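Category: Household linen | Laundry | Everyday textiles

Wrinkling (textiles)

Wrinkling, also called creasing, is the habit cloth has of remembering where it was last folded, sat on or dropped. It affects almost every woven or knitted fabric and has kept the makers of irons in business for a very long time. A wrinkle that is wanted is usually called a pleat, and costs more.

Causes

Fibres bend when cloth is folded. Some spring back when the weight comes off, and some stay as they are. In cotton and linen, water lets the long molecules inside the fibre slip past one another, and as the cloth dries they settle in their new places. This is why a shirt left damp in a heap dries in the shape of a heap. Heat has a similar effect on many man-made fibres, polyester among them, which behaves very well until it is put through a hot wash and left to cool in a ball.

Thickness, weave and twist all play a part. A tight, flat weave has little room for its threads to move and so creases sharply. Open and knitted fabrics tend to give a little and recover.
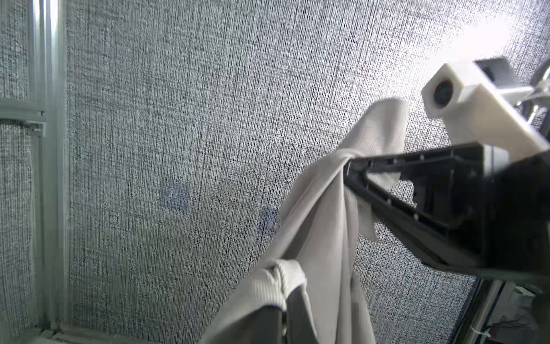

Grey mesh screen with a metal rail at the left.

Types of crease

There is no agreed list. The one most often borrowed comes from the Grasden handbook of household linen, whose author, Dagim Kumsa, sorted creases into 5 groups: the fold, the crush, the twist, the sit and the unexplained. The last group is the largest. Kumsa held that a fold is the work of a tidy person and a crush the work of everyone else, a view that was left out of the second edition.

Twist creases form when cloth is wrung or wound on itself. They run at a slant and are harder to remove than they look. Sit creases are found at the back of the knee, the lap and the tail of the jacket, and are worst in linen, whose admirers describe them as character.

Ribbed cloth is a partial exception. Its raised lines hide small creases well, though a deep fold across the ribs can still show. 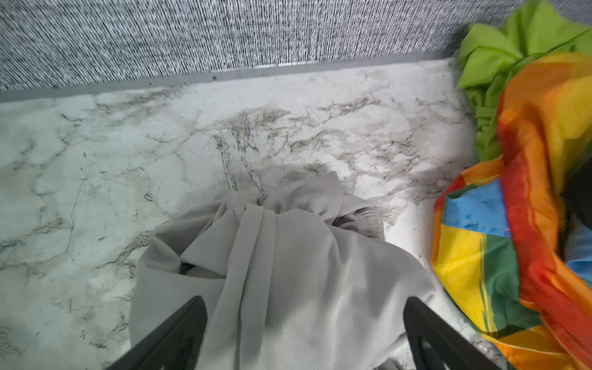
Light grey ribbed fabric, gathered into soft folds.

Removal

Ironing works by reversing the cause. Heat, moisture and pressure loosen the fibres, and the cloth cools flat. Steam alone will do for wool and most knits. Hanging a garment in the bathroom during a shower is widely recommended, chiefly by people who are about to leave the house anyway.

The Garnwood trial, held in March 2000, compared 21 ways of getting creases out of a cotton pillowcase without an iron. Sleeping on it was among the methods tested and came last. Smoothing the pillowcase by hand while still damp came first - a result already known to most grandmothers.

Prevention

Prompt removal from the machine is the usual advice and the least followed. Underfilling the drum helps, as does a slower spin. Rolling clothes in a suitcase gives fewer sharp folds than stacking them, but more of the soft kind, and the two camps of traveller are not on speaking terms.

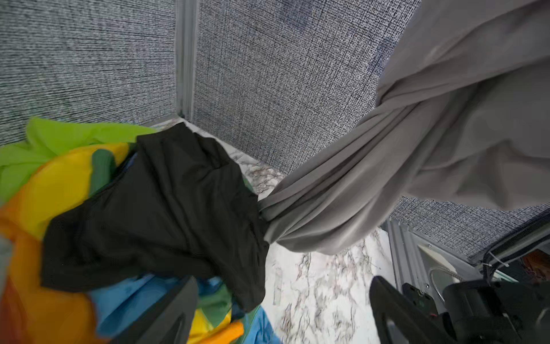
Easy-care finishes

Resin finishes tie the molecules of cotton together so that they cannot slip so easily. Treated cloth dries flatter, but is often weaker and a little stiff. The Lopes shirt was sold as needing no iron for 30 washes, and its care label showed an iron. Its rival, the Ulia, made no such promise and outsold it.

See also: Ironing; Pleat; Linen; Mangle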